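1/ The Hinton Chorale put out its new season flyer. Three concerts, 2 of them billed as "world premieres." I have questions.

2/ The big one is Wurnudeo, a cantata for choir, harp and low brass. The flyer says it runs 61 minutes and "redefines listening." Every premiere redefines listening. Then it goes in a drawer.

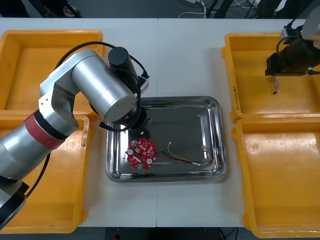
3/ Will they ever sing it a second time? Probably once, on the December tour, if the harp player is free.

4/ The other new piece is the Quách setting of old harbor songs. I heard part of it at an open rehearsal. The alto lines are good. The program note was longer than the part I heard.

5/ Also, 151 singers in Paludano Hall? That room turns to soup with half that many. You won't catch a single word, and the flyer makes a lot of fuss about the words.

6/ I bought a ticket for the Quách. Balcony, side aisle, near the door.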